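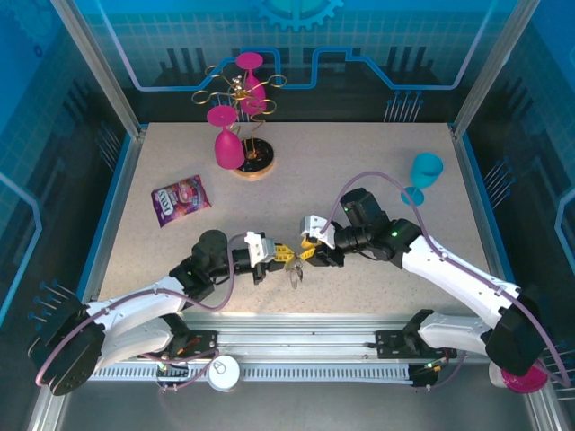 Ouali

Trostitz Wine Glass Holder, gold wire
Item 2195
Price: $30
Sold by Gidevico, Lusville
Page updated Nov 15, 2021

The maker calls this a centerpiece. We'd call it a glass rack with a lot of curls. It does look good on a table, and if that's what you want it for, you may be happy with it. Thirty dollars is still a fair amount for bent wire on a round base, so read on before you order.

Glasses hang upside down. Trostitz says that any stemmed glass will fit, and we don't buy it. Measure the foot and the stem of yours first. A large bowl hung low takes up the room beside it, and the loops that make the holder pretty are the same ones you have to steer a glass around.

The box says "gold finish." It doesn't say gold what. We asked and got the brochure back. Treat it as a finish that can scratch, wipe it with a soft cloth and keep it out of the dishwasher. 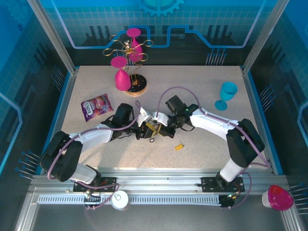

Trostitz holder with two magenta plastic glasses hung. Turquoise glass standing at right.

The base is black and wood, and it should not be left sitting in water. Let glasses drain somewhere else before you hang them up. "Suitable for drying" is printed on the side of the carton and we think that is a stretch.

Glasses are not included, whatever the carton art suggests. Plastic ones are sold separately under item 1309. They are light, and that helps if the rack gets bumped.

Returns: 30 days, unused, in the original carton. Ships from Lusville within 3 business days. Next delivery from Trostitz is due in February, or so they tell us.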